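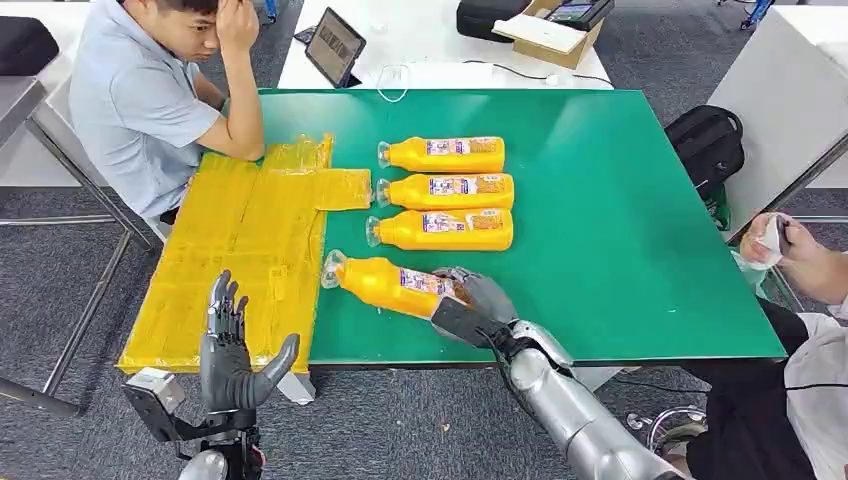 Right hand loses grip force after a few minutes – thermal derating or cable?

Our two-armed unit has developed a fault in the right hand that I cannot pin down. The task is bottle handling: orange bottles lie on their sides on a green table, and the right hand closes around the base end of the nearest one while the left stays open and clear. For the first few cycles grip is normal. Then the fingers relax by themselves, the controller logs "finger current limit" and the bottle drops on lifting. The black cable along the right wrist and upper arm was replaced in August, with no change. Controller is a Kolent, hand firmware version 27. Has anyone seen this?

Posted by Souad Abdelaziz, 28th June

Sherif Shawky
Probably thermal. The Kolent lowers the finger current limit when the motor housing gets warm, and holding a closed grip at full current is the worst case. Log housing temperature beside the current limit. If the limit falls as the temperature climbs, reduce the holding current once contact is made – 300 mA is enough on ours. Until it is fixed, do not lift anything over people or open equipment, and keep hands out of the reach of both arms. A relaxed finger can close again when the limit resets.

Gallen
Had this, was the cable. Swap it again.

Bouazza
I would not swap it again before checking the connector at the wrist. Ours had a bent pin, so a new cable made no difference. Power down, unplug, look at the pins, then flex the wrist by hand with a meter across the supply pair. If the resistance holds steady through the full range, go back to the temperature log.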